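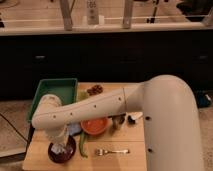 Virnska opens a table for borrowed dishes

May 27, 2021

The neighborhood house Virnska has opened a lending shelf for tableware, and residents of the Madwood streets can now take home plates, bowls and trays for a family party without paying anything. The shelf has 796 pieces at the moment. Most of them were given by households in April, when the house asked people to look in their cupboards for things they do not use.

Sawsan Mansour, who leads the project, said that the idea came from her own kitchen. "I bought 16 plates for one birthday and after that they stayed in a box for three years," she said. "My neighbor had the same box. We were both keeping dishes for guests who come once in a year."

The collection is very mixed in color, and this was a question from the start. Some donors wanted only white sets. Mansour decided to accept everything that is clean and not cracked, so a dark maroon plate can stand on the same wooden table with an orange bowl and a green tray. She says that borrowers like it more this way, and that the children always choose first.

The loan is for one week. A person fills in a card at the desk, takes the dishes in a crate and brings them back washed. Small chips must be told to the desk – there is no fine, but the piece is then taken out from the shelf. Cloths can be borrowed too, and these may come back unwashed, as the house has its own machine in the basement.

Since the opening, 201 households have signed up. The largest loan until now went to the Mulligan choir, which needed soup bowls for its spring lunch and returned all of them the next morning.

The project received 2710 dollars from the Viltar fund. The money was spent on shelves, crates and a second sink in the back room. Mansour hopes that a part of next year's money can go to serving trays, which are the first thing to be gone before every holiday. Rectangular trays with high sides are asked for the most, because people use them to carry fruit and nuts out to the yard.

Virnska still accepts donations of bowls and trays in any color. Glasses are not needed now, as the two glass cabinets are full. Dishes can be left at the side entrance during opening hours, wrapped in paper or in an old towel. Those who wish to borrow for the summer are asked to reserve at least five days before.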